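Search this site Go
Home Opinion Reviews Archive Contact
3 min read

Stop selling me the whole housekeeper
by Ginevra Mancuso

So Stalstead has started offering its table-tidying package as a monthly service, and I've read the brochure twice now (the second time with a snack, it's long). You get two arms, two proper hands with fingers, setup, and a list of 17 chores you can pick from. My opinion? Seventeen is way too many!

I'd pay for one. I would happily pay for towels. I run a little guesthouse with 11 rooms, and from June through August my whole life is towels – folding them, stacking them, finding the one that went missing. If a machine could do that decently while I made breakfast, I wouldn't care if it was slow, and I certainly wouldn't care if it could also sort cookies.

But the sales page jumps straight to "your complete home helper," and then the price is 2000 a month with a minimum of 6 months. For that money I want to know what it does with a towel that has a tag hanging off one corner, or a fuzzy one that won't lie straight. Cloth is hard! It flops and slides, and every towel lands differently. Jamance at least had the sense to sell its folding kit as a folding kit, even if their manual was a misery. 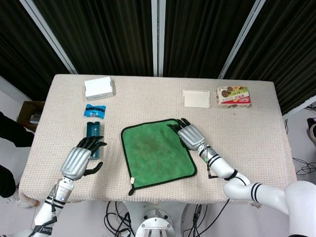
Lucrezia Amato wrote in to say I'm being stingy, and that a one-chore machine would end up in the closet next to her bread maker. She'd take the full list and put up with half of it working badly. Fair enough, but she isn't the one with the laundry. Give me a towel-only plan at a third of the price and I'll sign up this week.

Previous Next Back to top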